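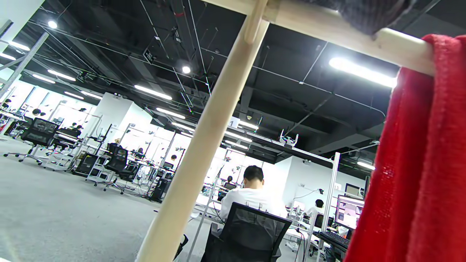 Fig. 1. The cloth-rod corner at Vendik, seen from down by the dowel joint. Red knit on the rod, desks behind.

Build Your Own Hand-Held Gripper – Handout 2: Jaws, Trigger, First Grabs
Shared workshop evenings, notes by Asger Damgaard
Updated 2025-05-12

OK, so last time we got as far as the handle and everybody went home with glue on their sleeves. Tonight we put jaws on it and try to pick up cloth, and cloth is a pain! A block of wood sits there and lets you grab it. A knitted thing hanging over a rod swings away the second you touch it, and then your jaw closes on the rod.

Look at Fig. 1 again before you cut anything. The pole runs on a slant from where the tool sits, and there's a small wooden peg joining it to the horizontal rod. That peg is what I want you thinking about. If your jaw is too fat it will bump a peg like that long before it reaches the fabric (mine did, all through January, and I blamed the servo every single time).

What you need on the bench
Jaw blanks, one pair per tool
The Pryor servo from the box by the sink, plus its horn and the tiny screw
Trigger spring
Rubber strip for the pads
Your handle from Handout 1, glue fully set please

Making the jaws
Trace the template on the blank and cut outside the line, then sand down to it. Keep the tips thin, thinner than feels right. The opening at the tips should be 20 mm with the trigger fully released. Pads go on last. I used to glue them on first and then sand the jaws, and you can guess what the pads looked like.

Wiring the trigger
Signal wire to the pin marked T on the Rovgate board. Ground is shared. Run the cable down the inside of the handle and leave some slack at the elbow – I have re-soldered that joint more often than I'd like to admit.

Now calibrate. Squeeze the trigger all the way, read the number on the screen and write it on a bit of tape on your handle. Mine reads 684 closed. Yours will be different and that's fine, just don't copy mine into your settings file! (Two people did that last term and both tools chewed their own pads.)

First grabs
1. Start with a folded towel flat on the table. Boring, I know.
2. Move on to cloth over a rod. Come in from the side, low, and take one vertical fold between the pads. Loose folds like the ones on the red knit are the friendly kind.
3. Try something lying on top of the rod, like the dark gray woven fabric in Fig. 1. You have to come down from above and the weight shifts on you as you lift.

Do each one slowly. Log your grabs in the Nernier sheet, misses too. The class sheet is up to 3,230 rows now and the misses are the part I read.

For next time
Bring the tool, charged. Sand any jaw that snags on knit, and check the horn screw, which works loose faster than you'd think. We'll start on the wrist joint, so read the bit about bearings in Handout 3 if you get a minute.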